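Rhys Tipoki
junio · Lectura de 2 min

Abro hilo sobre la reedición de "Ulora", de los Henare, que lleva semanas vendiéndose como el gran rescate del country de garaje neozelandés. La he escuchado entera tres veces y tengo dudas.

Primero, el sello. Cendamora habla de 3000 copias "agotadas en preventa". En su propia tienda siguen ofreciendo el vinilo azul y el negro. Agotadas dónde, me gustaría saber.

Segundo, lo de "remasterizado desde las cintas originales". El libreto no nombra ni el estudio ni al técnico. Comparé la cara A con mi copia vieja y lo que noto es más volumen y menos aire en la batería.

Los cuatro temas inéditos son casi 30 minutos de tomas alternativas. Dos de ellas se diferencian de la versión conocida en que Rangi Waaka entra tarde con el contrabajo - y ya.

Lo bueno, que lo hay: la voz de Isla Sheehan en "Jiltel" sigue poniendo los pelos de punta, y la steel de Huia Hoani por fin se oye en el canal derecho. Por esa canción sola yo pagaría un single.

Por la caja de lujo, no. Trae un póster, una púa y un certificado numerado hasta 200. El mío no lleva número.
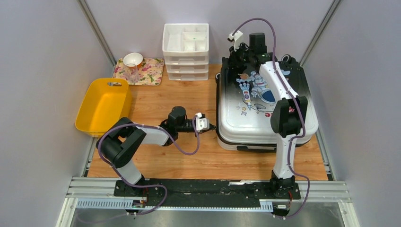
¿Merece la pena si ya tienes la edición antigua?

Quédate con la que tienes y escucha "Jiltel" suelta en digital.

Si no tienes ninguna, la edición sencilla en CD cumple. Las notas interiores son las de siempre, con la misma errata en el apellido de Waaka.

Mañana subo la comparación de las dos caras B, que ahí el corte entre canciones tampoco me cuadra.

200 Me gusta · 30 comentarios · Compartir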